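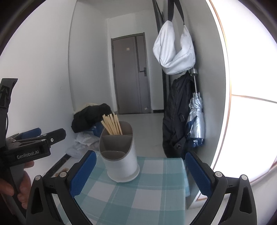 제품 안내 3호 · 12쪽

Drosura 이동식 칸막이벽 시스템
교회 교육관, 친교실, 다목적 홀용

Drosura는 Patano가 공급하는 천장 레일식 칸막이벽입니다. 넓은 공간을 주일에는 하나로 쓰고 주중에는 여러 개의 모임방으로 나누어 쓰려는 교회와 기관에 맞추어 구성했습니다. 바닥 레일이 없어 문턱이 생기지 않으며, 휠체어와 식탁 운반용 카트가 그대로 지나갈 수 있습니다.

신축 건물에는 설계 단계에서 레일 위치를 잡는 것이 가장 간단합니다. 기존 건물에도 설치할 수 있으나 천장 위 구조를 먼저 확인해야 합니다. 경량 천장틀에 레일을 직접 매다는 방식은 허용하지 않습니다. 보강 철골이 필요한 경우 비용은 별도 견적입니다.

구성
패널, 천장 레일, 벽면 마감 프로파일, 조작 핸들, 하부 압착 씰이 기본 세트에 들어 있습니다. 패널 폭은 1,000mm가 표준이고, 벽 쪽 마지막 패널은 현장 치수에 맞추어 제작합니다. 높이는 주문 제작이며 최대 3,642mm까지 가능합니다. 이보다 높은 천장은 상부에 고정 벽체를 내려 높이를 맞춥니다.

출입문 패널은 열마다 하나씩 넣을 수 있습니다. 문을 벽 끝에 둘지 가운데에 둘지는 발주 전에 정해야 하며, 제작이 시작된 뒤에는 바꿀 수 없습니다.

패널 종류
Drirnov 패널은 양면이 직물 마감인 기본형입니다. 게시물을 핀으로 꽂을 수 있어 주일학교 교실에서 많이 선택합니다. Cozma 패널은 한쪽 면이 화이트보드 마감이며, 반대쪽은 직물이나 도장 중에서 고릅니다. 두 종류를 한 레일에 섞어 걸 수 있습니다. 두께가 같으므로 보관 폭도 달라지지 않습니다.

직물 색상은 견본책으로 확인해 주십시오. 화면으로 보는 색은 실제와 차이가 납니다. 견본책은 요청하시면 우편으로 보내 드리고, 확인 후 반송해 주시면 됩니다.

설치 기간
현장 실측 후 제작에 약 60일이 걸립니다. 설치 작업은 친교실 한 곳 기준으로 보통 5일 안에 끝납니다. 레일을 다는 동안에는 해당 공간을 비워 주셔야 합니다. 작업 시간은 오전 8시부터이며, 예배나 행사가 있는 시간은 미리 알려 주시면 피해서 진행합니다. 12월에는 주문이 몰려 실측 일정이 늦어질 수 있습니다.
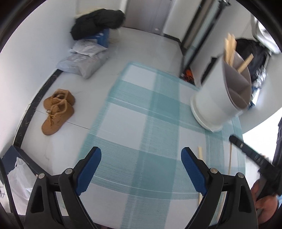

사용 및 관리

패널은 한 장씩 밀어 옮깁니다. 두 장을 겹쳐 밀면 롤러가 레일 교차부에서 걸릴 수 있습니다. 위치를 잡은 뒤 핸들을 끼워 반 바퀴 돌리면 하부 씰이 내려와 바닥에 밀착됩니다. 접을 때는 씰을 먼저 올리십시오. 씰이 내려간 상태로 밀면 고무가 찢어지고, 이 경우 보증 수리가 되지 않습니다.

카펫 위에서도 쓸 수 있지만 털이 긴 카펫에서는 차음 성능이 떨어집니다. 바닥 높이 차가 큰 곳은 실측 때 따로 표시해 드립니다.

직물 면은 진공청소기로 먼지를 제거하고, 얼룩은 중성세제를 묻힌 천으로 두드려 닦습니다. 화이트보드 면에는 연마제가 든 세제를 쓰지 마십시오. 레일에는 기름을 바르지 않습니다.

차음에 대하여
Drosura는 성경공부와 회의가 옆방에서 함께 진행되는 정도를 기준으로 만든 제품입니다. 찬양팀 연습실이나 드럼이 있는 공간을 나누는 용도로는 권하지 않습니다. 천장 속이 트여 있으면 소리가 패널 위로 넘어가므로 레일 상부에 차음 막을 함께 시공해야 합니다. 차음 막은 선택 품목입니다.

견적 문의
평면도와 천장 높이, 원하는 분할 방식을 보내 주시면 개략 견적을 드립니다. 평면도가 없으면 손으로 그린 치수 도면도 괜찮습니다. 보관 위치를 정하지 못하셨다면 비워 두셔도 되고, 실측 때 함께 정합니다.
담당: Raluca Pîrvu, Patano 공간설비팀

관련 품목
레일 상부 차음 막
예비 조작 핸들
하부 씰 교체 세트
패널 보관실 문짝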